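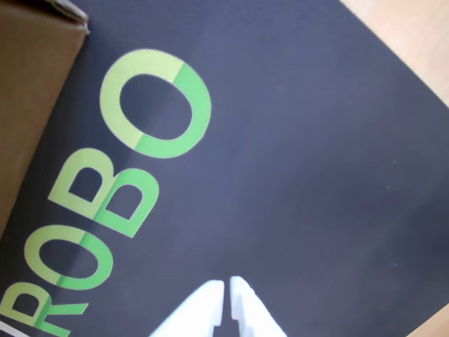

Le mot « ROBO » en deux verts, sur fond bleu ardoise.

Tapis de fouille Darnum pour chien : mon avis après un hiver d'utilisation

Publié le 11 avril 2021 par Vy Phí

J'ai acheté ce tapis de fouille pour Mellow, ma chienne croisée de sept kilos, qui mange trop vite depuis que je l'ai adoptée. Elle avalait ses croquettes sans les mâcher, puis elle toussait, et deux fois elle a tout rendu sur le carrelage de la cuisine. La vétérinaire m'a conseillé de ralentir le repas. J'avais d'abord essayé une gamelle avec des reliefs en plastique, mais Mellow la retournait avec la patte et mangeait par terre, donc le problème restait le même.

Pour les lecteurs qui ne connaissent pas cet objet : un tapis de fouille est un tapis couvert de bandes de tissu, dans lesquelles on cache de la nourriture sèche. Le chien doit chercher avec le nez. Il mange moins vite et il se fatigue un peu la tête, ce qui est utile les jours de pluie.

Ce que l'on reçoit

Le modèle que j'ai choisi est le moyen, de forme rectangulaire. Le tapis arrive roulé, avec une notice d'une seule page. Il est en polaire grise et verte, le dessous est en caoutchouc fin. Dans un coin il y a une fleur en tissu avec des pétales serrés, au centre une zone de bandes longues, et sur le bord des petites poches qui ferment avec un rabat. À l'ouverture, l'odeur était assez forte, une odeur de magasin de chaussures. Je l'ai lavé une première fois avant de le donner à Mellow et l'odeur est partie presque entièrement. Je recommande de faire pareil.

La notice est traduite en français de manière correcte, mais elle est courte. Elle dit de surveiller l'animal, de ne pas mettre de nourriture humide et de laver à l'eau froide. Elle ne donne pas la quantité de croquettes que le tapis peut recevoir. J'ai fait l'essai avec ma balance de cuisine : 100 grammes se cachent bien, et au-delà les croquettes commencent à rester visibles sur le dessus. Pour un grand chien, il faudra donc remplir le tapis plusieurs fois, ou bien prendre la grande taille.

Les premiers repas

Le premier jour, Mellow n'a pas compris. Elle a reniflé, elle a pris les croquettes qui étaient en surface et elle est venue s'asseoir devant moi. J'ai alors ouvert les bandes avec les doigts devant elle, et j'ai posé des petits morceaux de fromage sec dans la partie centrale. Au troisième repas elle cherchait seule. Maintenant elle connaît très bien le bruit du tapis que l'on déroule, et elle arrive avant que je l'aie posé.

La même portion de croquettes, qui disparaissait en moins d'une minute dans la gamelle, dure maintenant le temps que je boive mon café. Elle tousse beaucoup moins en mangeant. Je ne peux pas dire que le tapis est la seule raison, parce que j'ai changé aussi de croquettes pendant la même période, pour des plus grosses. Mais quand je pars en week-end et que je reprends la gamelle ordinaire, elle recommence à tout avaler.

Il reste la question des poches à rabat. Elles sont trop étroites pour son museau, pourtant elle n'a pas un museau large. Elle gratte avec la patte, elle s'énerve, et un soir elle a tiré sur le rabat avec les dents jusqu'à découdre un côté. Depuis, je laisse ces poches vides. Si votre chien a un nez écrasé, je pense que même les pétales de la fleur seront difficiles pour lui, et il vaut mieux choisir un tapis plus plat.

Le lavage

C'est le point qui m'inquiétait le plus. Les croquettes laissent de la poudre et du gras, et la salive fait le reste. Je secoue le tapis sur le balcon après chaque repas, et je le passe à la machine une fois par semaine, dans un grand filet à linge, à 30 degrés, sans adoucissant. Il sort très lourd. Il faut le suspendre par le bord court, autrement le caoutchouc garde un pli. Le séchage prend une nuit et une bonne partie de la matinée, et en janvier, dans mon appartement, c'était encore plus long. Ne le remettez pas au sol s'il reste humide au fond des bandes : j'ai fait cette erreur et l'odeur de chien mouillé est restée plusieurs jours.

Après tous ces lavages, les couleurs ont un peu pâli et la polaire fait des bouloches. Les coutures du centre tiennent bien. Le dessous en caoutchouc accroche encore sur le carrelage. Sur le parquet, il glisse un peu quand Mellow pousse fort avec le nez.

Comparaison avec le Jimero

Mon amie Ngân Lò possède le tapis rond de la marque Jimero pour son épagneul, et nous les avons échangés pendant quelques jours. Le Jimero se resserre avec un cordon et forme une sorte de panier, donc les croquettes ne partent pas sur le côté. C'est une bonne idée et je regrette de ne pas la trouver sur le Darnum. En revanche ses bandes sont plus courtes et moins serrées. Mellow l'a vidé bien plus vite que le sien. L'épagneul de Ngân, qui est un chien patient, a travaillé longtemps sur le Darnum, puis il s'est couché dessus.

Pour un chien débutant ou âgé, je choisirais le Jimero. Pour un chien rapide et têtu, le Darnum me semble plus adapté.

Quelques précautions

Un tapis de fouille n'est pas un jouet à laisser toute la journée. Un chien qui s'ennuie peut arracher une bande et l'avaler, et un morceau de tissu dans l'intestin est une affaire sérieuse. Je range le tapis en hauteur dès que le repas est fini. Je vérifie aussi les bandes avec la main après chaque lavage, et je coupe les fils qui dépassent.

Avec deux chiens, donnez un tapis à chacun, dans deux pièces différentes si l'un des deux défend sa nourriture.

Points positifs
Ralentit vraiment le repas
Passe en machine et les coutures centrales résistent
Se roule et se range facilement

Points négatifs
Poches à rabat trop étroites et fragiles
Séchage long
Pas de bord relevé, des croquettes finissent sous le meuble
Quantité maximale non indiquée

Ma note : 3 sur 5. Je mettrais un point de plus si la marque changeait les poches. Je continue à l'utiliser matin et soir, et j'ai recousu le rabat avec du fil épais.

Commentaires

Thoa Đồng
Merci pour ce test. Est-ce que cela convient pour un chat ? Le mien mange aussi trop vite.

Vy Phí
Bonjour Thoa, je n'ai pas de chat, donc je ne peux pas vous répondre par expérience. Les bandes centrales me semblent assez souples pour lui. Surveillez seulement les griffes dans la polaire.

Huệ Giáp
Chez nous aussi le rabat s'est décousu, du même côté. J'ai écrit au vendeur en août et il m'a remboursé une partie. Pour le séchage, je le pose à cheval sur deux dossiers de chaise, ça va plus vite.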